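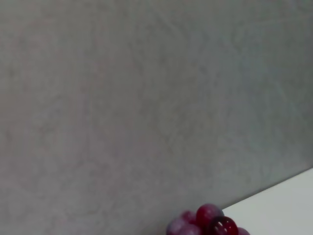
Paper Bead Storage and Sorting
Course project, Patuslow Craft and Design Program

1. Purpose

Our group makes paper beads from old magazine pages. By December we had 939 finished beads in one bag, and finding a matching set took longer than stringing it. The project was to build a sorter from scrap cardboard.

2. Method

We glued 21 matchbox trays into a shallow box lid, with a strip of felt under each row. Beads were sorted by length first, then by main color. We tested 2 glues, Cleltar craft glue and a flour paste made in class. Each glued joint was left overnight before any weight went on it.

3. Results

The Cleltar joints held. The paste let go on 8 trays — mostly along the outside edge, where the lid bends when it is lifted. We reglued those. Striped beads were hard to place by color and ended up in a tray of their own.

4. Changes for next term

Use a stiffer lid and cut the felt a little narrower than the trays. Labels should go on the front lip, as the ones inside get covered by beads.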